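Kitchen Guides > Countertop Appliances > Getting Started

SECTION 2: SETTING UP YOUR BREAKFAST STATION

Your Fornby toaster is ready to go to work, and a good spot on the counter makes mornings so much nicer! Set aside a few minutes on a quiet evening (Wednesday worked for us) and get everything in place before the first slice goes in.

2.1 Choosing a place

1. Clear a flat, dry stretch of counter near a grounded wall outlet. Keep well away from the sink and the stove.
2. Check overhead. The toaster must not stand under wall cabinets, shelves or curtains.
3. Peel off any stickers and shake out both slots over the trash. Bits of packing foam love to hide in there.
4. Set the toaster down so you can reach the slots without leaning over them.
5. Lay your cutting board flat beside it, groove side up. Turn it at whatever angle suits your slicing hand.

CAUTION: Pull the board clear of the toaster before you switch on. Wood and bamboo must not touch the metal body during toasting.
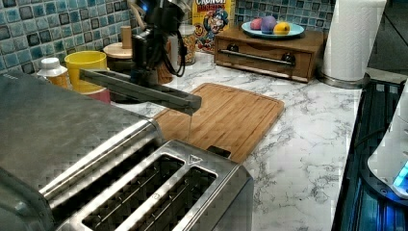
Fig. 2. Toaster and grooved bamboo board on a marble-patterned counter.

We love a grooved board for this job. The channel catches the crumbs from a crusty loaf (and tomato juice, if you're a tomato-on-toast person), so wiping up takes one pass with a damp cloth.

2.2 First run

1. Plug in the toaster with both slots empty.
2. Set the browning dial to medium and press the lever down.
3. Let it run through one full cycle. A light smell is normal the first time, so open a window.
4. Unplug and let it cool completely.
5. Repeat once, and then it's toast time!

NOTE: Thick, hand-cut bread is wonderful, but it has to drop in freely. If you need to push, cut it thinner.

WARNING: Never reach into the slots with a knife or fork, even when the toaster is unplugged. The wire guards bend easily.

2.3 Wiping down

Use a soft, barely damp cloth on the cooled metal and go with the grain. Wash the board by hand and dry it standing on edge. For crumb tray cleaning, see page 23.

Guide text: Nanna Kragh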